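**For release: October**

# Neltstead to get its bus back, at a time people might want to catch it

Neltstead's number 9 bus, withdrawn two winters ago on the grounds that hardly anyone used it, will return next month on a timetable that may explain why hardly anyone used it.

Under the old arrangement the last bus home from Vekalstead left at ten past four in the afternoon. The market closed at half past. Anyone with a job, a dental appointment or a liking for the second half of a matinee was obliged to find another way back, and in time most people found one and stuck to it. Passenger numbers fell, and the falling numbers were then offered as proof that the village didn't care for buses.

The new service will be run by Dultico, a small operator based at the Nkuna Road depot in Vekalstead. It will make up to 10 return trips a day, with the last departure from Vekalstead at twenty to eleven at night. A single fare will be £2, whichever end you start from and however long you spend looking for your purse.

"We asked people when they wanted to travel and then we wrote it down," said Malathi Chowdary, who manages the route for Dultico. "I'd love to tell you there was a clever model behind it. There was a clipboard, and I stood at the shelter with it through most of a wet spring."

The clipboard produced some surprises. The busiest demand was for the middle of the morning, well after the school run, when the swimming pool opens its lanes to people who prefer to swim slowly and talk. There was strong support for a bus that meets the evening train, and even stronger support for one that waits when the train is late. Drivers will now be allowed to hold for six minutes at the station, a decision that took most of the summer to agree and can be carried out by leaving the door open.

The route has changed as well. The old 9 went round the industrial estate in both directions, calling at a stop outside a carpet warehouse that has since become a field. The new one leaves the estate to the people who work there, who will be served by two early journeys and two late ones, and spends the time saved on Priory Lane, the health centre and the top end of the village. Residents of the top end have been pointing out since the line first opened that they live up a hill.

The shelter on Neltstead green will be kept. It has been cleaned, its bench has been put back the right way round, and the timetable case now has a working lock. The old timetable, which remained on display for the whole period in which there was no bus, has been taken down and offered to the village museum. The museum is considering the matter and has asked whether it comes with the frame.

Dultico has agreed to run the service until 2032, with a review at the halfway point. Details of the review are available on request, though the short version is that the bus stays if people get on it. Ms Chowdary is hopeful.

"People have been very kind about it, and quite stern," she said. "A gentleman told me he'd believe in it when it ran him over. I said we'd try to stop short of that."

Children under five travel free, as do dogs, provided they keep off the seats. Pushchairs and shopping trolleys can be brought aboard without folding when there is room. Bicycles can't be carried, and neither can wardrobes, a rule which drivers on the old service wished somebody had printed.

Passengers can pay by card, by phone or with coins. Notes will be accepted up to a tenner, and a driver handed anything larger before nine in the morning is entitled to sigh. Concessionary passes will be valid all day. Return tickets will also be on sale, at exactly the price of two singles, for those who like the security of holding one.

Printed timetables will be delivered to every house in Neltstead before the first journey. They are set in a type size that can be read at arm's length, in the dark, by a person who has left their glasses at home. Large-print and audio versions can be had from the depot, as can spare copies for the fridge door.

The first bus will leave the green at five to seven in the morning. There will be no ribbon, no brass band and no speech, the village having taken the view that it would sooner the bus was on time. Tea will be served in the hall afterwards for anyone who has got up specially and finds they have nowhere to go.

**Notes for editors**

The service number remains 9. A proposal to rename it the Neltstead Connector was put to residents and did not survive the evening.

Ms Chowdary is available for interview most afternoons at the Nkuna Road depot. Reporters are welcome to travel on the first journey and will be charged the usual fare. Those coming from Vekalstead should note that there is no earlier bus to get them to it, a point that has been raised with Dultico and is being looked at.
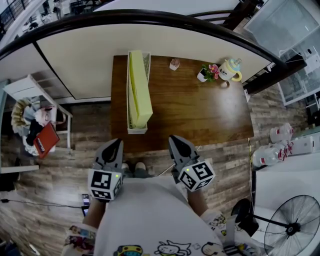

Requests for seats in the hall, as opposed to on the bus, should go to the parish office, which is open in the mornings and answers the phone on the second attempt.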